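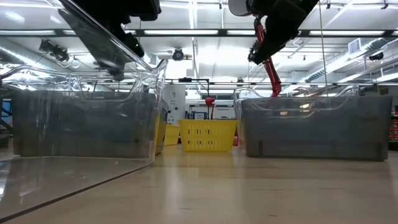
Figure 6.1 Clear bins and yellow baskets on a sorting table

Chapter 6
Containers and Sorting

In this chapter you will learn:
why the container is chosen before the goods are sorted
how clear, solid and slotted containers differ in use
how to set out a sorting table
how to work out how many containers a job needs

Key words: container, rim, capacity, nest, source, destination, sort key

6.1 Why start with the container?

Most people who are asked to sort a pile of mixed goods begin with the goods. They pick up the first thing, decide what it is, and then look for somewhere to put it. The method works for a kitchen drawer. It does not work well for a stockroom, where the same person may handle several hundred items before lunch and another person has to find them again in the afternoon.

In a stockroom the containers come first. Before anything is moved, the sorter should know how many groups there will be, what kind of container each group will go into, and where on the table each container will stand. A group that has no container ends up as a heap at the end of the table, and a heap has to be sorted again.

Felicja Nowakowski ran the returns room at a mail-order warehouse in Drunstead for many years, and her notes for new staff are used in several places in this book. The first line of those notes reads: "Put your bins out. Stand back. Can you reach all of them? If not, move them now." Most of this chapter is an expansion of that line.

6.2 Kinds of container

Three kinds are met again and again in small warehouses, schools, shops and repair rooms.

Clear bins. A clear plastic bin lets the sorter see how full it is from the side. Two large ones stand at the front in Figure 6.1, one to the left and one to the right. Both have a curved rim. A curved rim is easier on the hands than a cut edge and stiffens the top of the bin, so that the sides bow less when it is loaded. Clear plastic has a drawback too. Under strong ceiling lights it throws back reflections, and small pale items can be hard to pick out through the wall. Look in from the top when checking a bin, and use the side view only to judge the level.

Solid bins. These hide their contents and must be labelled. They are a good choice for goods that fade in daylight, and for long storage where no one needs to look inside from one October to the next.

Slotted baskets. The bright yellow basket between the two bins has rectangular openings in its front wall. Slots make a basket lighter and let air through. They also let small things out. Screws, beads, pen caps and loose batteries should never go into a slotted basket unless they are bagged first.

Colour matters as well. A strong colour such as yellow can be seen from across a room and can be given a fixed meaning. At the Lallen branch of the same firm, yellow meant "checked and ready to go back on the shelf" and nothing else. If a colour is given a meaning, everyone in the room must keep to it – one yellow basket used for rubbish is enough to spoil the system.

6.3 Setting out the table

The container that goods are taken from is called the source. A container that goods are put into is called a destination. A simple job has one source and two destinations. A harder job may have several of each.

Follow these rules when setting out:

Place the source where both hands can reach into it without stretching.
Place the most-used destination next to the source.
Put large containers where they do not block the view of small ones.
Leave a gap between containers wide enough for a hand.
Keep lids off the working part of the table.

The third rule is the one most often broken. A tall bin at the front can hide the basket behind it, even when the bin is clear, as the wall and anything in it will distort what is seen through it. Walk round the table once before starting and look at it from each place where someone will stand.

6.4 How many containers?

Capacity is the amount a container can hold. For sorting work it is usually given as a number of items of one kind. Bins should not be filled to the rim, as they become heavy and will not stack.

Worked example
A stockroom at Pattinasarany receives 499 small boxed items, all of the same size. One bin holds 90 of them at a safe level. How many bins are needed?

499 divided by 90 is 5, with 49 left over.
Five bins would be full and a sixth would be partly filled.
The job needs six bins.

Always round up. Empty bins that nest – that is, fit one inside another – take up little space, so it costs almost nothing to keep a spare under the table.

Exercise 6A
1. Repeat the worked example for a delivery of 1,000 items.
2. Name a group of goods that should not be kept in a slotted basket, and say why.
3. Draw a plan of a table with one source and 3 destinations. Mark where the sorter stands.

Section 6.5 deals with the sort key, the rule that decides which group an item belongs to.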